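June 5, 2025

## Morning

Up too early again, and the good coffee was gone, so I drank the stuff Teemu left at our place in October and felt sorry for myself until seven. Then the phone buzzed and it was Treasa asking if I still had the little screwdriver with the yellow handle. I do. I've had it for a year at least (sorry, Treasa!) and I promised to bring it in.

Spent the first hour in the shed going through the drawer of small stuff. I'd been dreading that drawer. Screws in with washers, washers in with rubber bands, a receipt from Colberg for $9.07 that I've kept for no reason at all, plus two keys that don't open anything we own. I made piles on a cookie sheet, and then I ran out of cookie sheet and started a second pile on the lid of the drill case, and by then Ľudovít was on his second phone call and leaning in the doorway to watch me. He thinks I should throw out anything I can't name. I can name most of it! The trouble is I can name it and still have no idea what it goes to.

Threw out the dried-up glue, three pens and one of the keys. Kept the other key, just in case.

What I really want is for everything to have a spot of its own. That's the whole idea behind the board, and I've been going on about it at dinner for weeks, so I guess I'd better write down how it's coming along. It's dark gray, squarish, with the top corners rounded off a bit, and it stands up on its own in front of the corrugated metal wall. I like it against the silver. I'd worried it would look gloomy and it doesn't, the wall throws enough light around.

The fun part is the holders. I went back and forth forever on where to put the slots, and in the end they went down the left side, two up top and two lower down, tall and narrow. The square one with the corner clips is near the top in the middle, and that's my favorite. I keep looking at the shiny square sitting in there. It catches the light so much you'd think it was switched on.
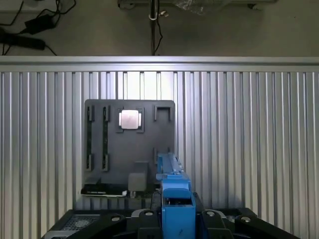 ## Afternoon

Ekene came by after lunch with a bag of oranges and a lot of opinions. First opinion: the board is too dark and I'll never find anything on it in winter. Second opinion: he wants one. I told him he could have the next one if he does his own sanding on the shelf he's owed me since forever, and he changed the subject to his cousin's wedding.

We did get into the slots, though. He thinks four is stingy. I think if I make ten I'll fill ten, and then I'm right back to the drawer. We went around on this for a good long while and ate most of the oranges. He may have a point about labels. I'm not against labels, I just hate my handwriting at that size, and the label maker needs a cartridge that Vamadow wants a silly price for. Maybe Nhung would do them – she has that tiny neat printing, like a cookbook.

Swept up after he left. There was orange peel behind the bench, and I'm not going to say who put it there.

Drove over to Hämäläinen for hooks and came home with hooks, a paint tray and a fern. The hooks are the wrong size. The fern is great.

## Evening

Dropped the screwdriver at Treasa's and stayed for soup, which I hadn't planned on. Told her about the board and she asked the sensible question, what happens when I get a part that doesn't fit any of the holders. I said I'd deal with it then. She gave me a look, and okay, yes, I know that's how the drawer started.

So here's what I want to do tomorrow, if it doesn't rain and if Ľudovít doesn't need the car:

- return the hooks (receipt is in my coat, LEFT pocket)
- finish the second pile before it slides off the drill case
- ask Nhung about labels, nicely, with cake
- find a spot for the fern where the cat can't get at it
- decide about the lower slots, whether they stay as they are or get moved a little closer to the edge

I keep changing my mind on that last one. I had it settled on the drive home and then I stood in front of the board with my coat still on and unsettled it again. Ľudovít called out that it looked fine. He was in the kitchen at the time.

Teemu's coffee again in the morning unless one of us goes to the store. Put coffee on the list.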